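Kunside shared workshop – safety checklist before and after a sink wiping run
Filled in by Minoru Onishi. Second reader: Iraís Ochoa. November.

1. Emergency stop tested with arms raised: OK. Tested 2 times, the arms held their position.

2. Towel folded and inside the reach of the arm: OK. Only the navy one for this job, please.

3. Stain pattern on the basin floor: OK. Iraís asks for more dirt on the right side next time.
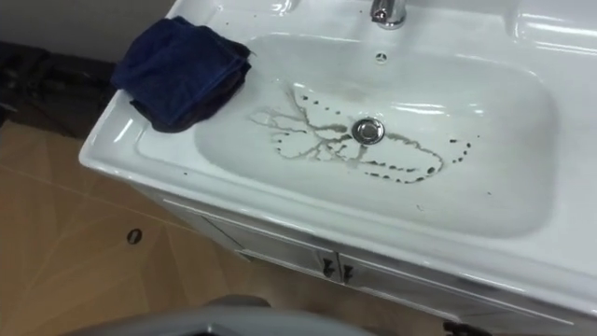
Item 3. Streaks and drops around the drain stopper, towel on the left.

4. Arm speed limit: set to 30 percent. On the Ueda bench we used more, but ceramic does not forgive a hard touch.

5. Floor tape and power cable: COMMENT. Cable must stay behind the heel when the robot turns. Please check it again before each start.

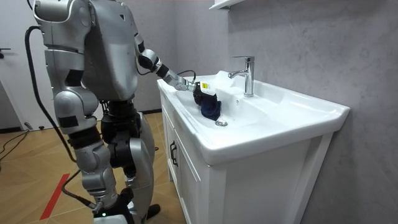
May I stand beside the robot while it wipes?
Only with the stop button in your hand, and never between the robot and the wall.

6. Gripper close to the towel: OK. Finger pads are from Laden, changed after 9 runs. I feel a small play in the left one – not dangerous, but write it down.

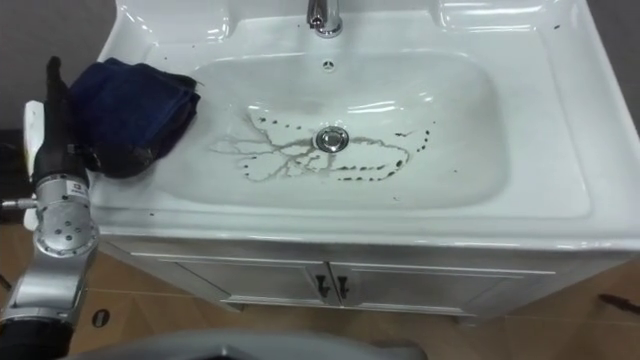 Item 6. Left gripper at the side of the towel, marks still in the basin.

7. Small debris on the sink top and in the basin: NOT OK. Grit under the cloth can scratch the glaze. Remove by hand with power off.

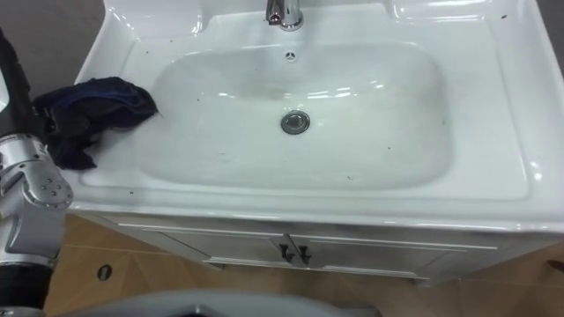
Item 7. Dark specks on the white surfaces, cloth at the left.

8. Rirora controller log saved: open. Iraís will do it before she signs.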